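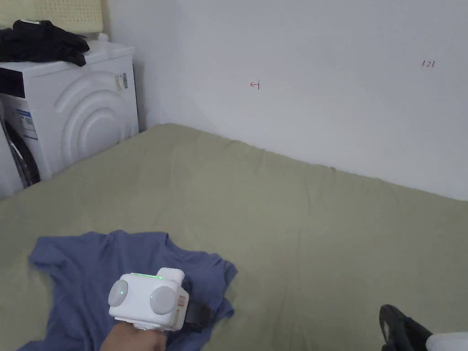
Andadus Home Robotics Club | Laundry Team

So it's budget season again, and guess who said yes to doing the spreadsheet! We have until November to spend what we've got, and I've been going back and forth on hand-held grippers for weeks (my browser tabs are a disgrace).

The one over the blue T-shirt is the style I like, with the handle underneath and the little green light along the top. Requena quoted us 534 dollars each, and I want 2 more so people can stop waiting their turn. Vamano is cheaper, but they charge extra for spare fingers and I know how we are with fingers.

After that it gets painful. Storage, a decent laptop, shipping... it all adds up to roughly 3000 dollars, and I haven't even put in a line for clothes yet. T-shirts are easy, but I'd love a pile of towels and some kids' stuff too, so thrift store trip coming up!

I'm leaving the robot arm for next year. Sorry, arm people. If you've ordered from Requena before, tell me how long shipping took, please. They told me 7 weeks and I'm a bit nervous about that.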